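**Cleteck opens Gorow test hall for a day of robot handling demonstrations**

GOROW, March – Cleteck will open its test hall at Gorow to visitors on Thursday, from 10 am to 4 pm. The day is intended for production engineers, maintenance staff and technical college students. Entry is free, but places are limited to 100 and must be booked in advance.

The main demonstration covers the picking and placing of small wooden parts by a jointed arm with a two-finger gripper. It was prepared with Trutwood, which makes wooden blocks and turned parts for toy makers and craft suppliers. Trutwood asked Cleteck last year to look at whether mixed block sizes could be handled on one station without changing the gripper fingers between batches. The work has since grown into a standing test programme.

Visitors will see the arm work through a mixed set of plain blocks, including cubes in two sizes and narrower upright pieces. Each run starts from a different layout. The operator does not place the parts in a jig, and no positions are taught beforehand. The control software, supplied by Ojala, works out the order of picks and the approach angle for each part. Where two parts stand close together, the software can choose to move a neighbouring part first or to turn the gripper so that the fingers enter from the free side. 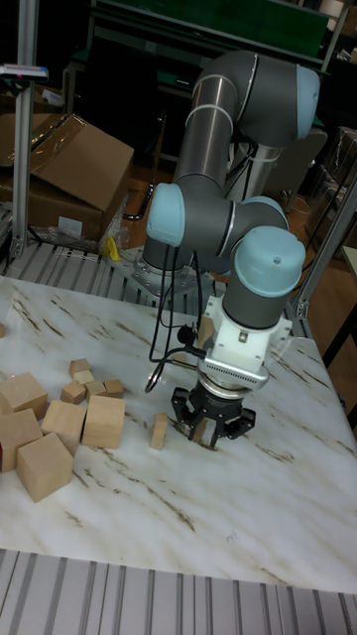 Narrow parts have taken up most of the test time. A cube allows some error in the height of the fingertips, whereas a slim block standing on end tips over if one finger touches it before the other. Cleteck now closes the gripper in two stages, with a slow final movement and a check on finger position before the lift. The check adds a short delay to each pick. It can be switched off for cubes, and the demonstration will be run both ways so that visitors can compare the results.

The test programme at Gorow has so far logged 570 runs. Failed picks are recorded along with the layout that caused them, and a printed summary will be handed out on the day. Cleteck will also show two layouts that the station does not yet handle reliably – both involve narrow blocks standing directly behind larger ones. Engineers will be on hand to discuss the causes and the changes under test.

Sessions last 45 minutes and are held in groups of 12. Each begins with a short safety briefing, followed by the demonstration and time for questions. Visitors may set out the blocks themselves for one run per session. The arm is stopped while parts are being laid out, and only the operator may restart it.

A separate talk at 2 pm will deal with cable routing and wear on small arms. It is aimed at maintenance staff and assumes some experience of servicing. The talk will be repeated at 3 pm if demand allows.

Trutwood will bring samples of its current range. Firms considering a similar station may bring their own parts for discussion, provided that no part is longer than 100 mm. These will not be run on the day, but a trial can be arranged for a later date.

Flat shoes are required in the test hall. Parking is available at the rear of the building, and the hall has step-free access from the car park. Bookings can be made through the Cleteck visitor desk at Gorow and close at noon on the day before the event.

**Notes to editors**

Cleteck designs and tests handling stations for small parts. Ojala supplies motion planning software. Press places are available in the first session; please state when booking whether filming is planned.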